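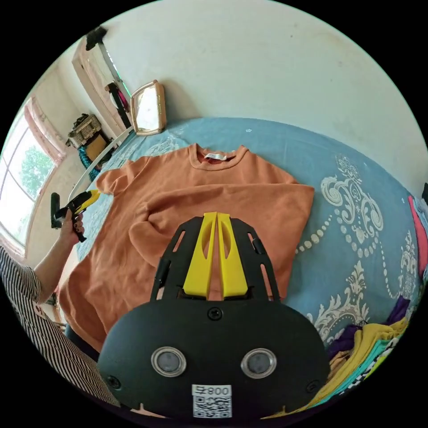 **Folding a crew-neck sweatshirt: tips from the Trodedico folding trials**

Last updated August 16, 2022

The tips on this page come out of a folding study run in ordinary bedrooms. People folded their own laundry with a hand-held gripper in each hand, and the recordings were used to train a two-arm robot to do the same job. Two fingers per hand is a hard limit. Any fold that survives it is easy to do with ten, and the habits that made the recordings cleaner also make a neater stack at home.

## Before the first fold

1. Lay the sweatshirt on a made bed. A bedspread holds the fabric in place better than a polished table does.
2. Put the neckline on the far side and the hem toward you.
3. Find the neck label. If it shows inside the back of the collar, the front of the sweatshirt is facing up. We fold front up, then turn the finished packet over.
4. Pull both sleeves straight out to the sides. Smooth from the center toward the cuffs, one hand at a time.
5. Move the finished pile off to one side. A sleeve thrown wide will knock it over.

## The fold

1. Take the right sleeve just above the cuff and bring it across the body. The crease should run on a slant over the middle. Do not tug it level; a sleeve pulled level drags the shoulder in with it.
2. Do the left sleeve the same way, laying it over the first.
3. Fold each side in toward the center until the body is a long strip.
4. Bring the hem up to the middle of the strip, then fold once more to the collar.
5. Turn it over and press out the air with a flat hand.

The ribbed collar will stand up slightly on most sweatshirts. Leave it. Pressing it flat early moved the shoulders in a number of recordings and did nothing for the finished shape.

## What we compared

Each session used the same sweatshirt throughout. We tested three sleeve orders: right then left, left then right, and both together. The robot was then given 21 attempts with each order, on a bedspread it had not been trained on. A fold passed if the packet stayed closed when lifted and no cuff stuck out past the side.

| Sleeve order | Attempts | Passed |
|---|---|---|
| Both together | 21 | 6 |
| One at a time, either side first | 42 | 30 |

Most failures with both sleeves together had one cause. The two grippers met over the chest, one let go early, and the loose cuff slid back. People folding by hand get a mild form of the same fault - one sleeve ends up short and the packet bulges on that side.

Darlene Kennedy, who scored the folds, also noted where each gripper took hold of the sleeve. Holds above the cuff seam passed more often than holds on the ribbing. Ribbing stretches, and the sleeve springs back after release.

## Grip notes that carry over to hands

- Pinch both layers of the sleeve. Pinching only the top layer rolls the sleeve into a rope.
- Keep the free hand still on the body of the garment while the other one moves.
- Lower the sleeve all the way to the fabric before letting go. Dropping it from a height leaves a ripple under the next fold.
- If the hem is near the edge of the bed, slide the whole garment inward first. The weight of an overhanging hem pulls the strip crooked during step 3.

## Limits of the result

One garment type, adult sizes, cotton blend. Zippered and hooded tops were left out. Thin shirts were tried briefly in May and behaved differently enough that the sleeve order made no clear difference - the layers shifted whichever sleeve went first. We have not tested fitted sheets and have no advice on them.

Recordings longer than 60 seconds were dropped from training. These were mostly slow restarts after a missed pinch, and leaving them in made the robot pause with the sleeve in the air.

Next on the schedule are long-sleeved pajama tops, using the same three sleeve orders and the same pass rule.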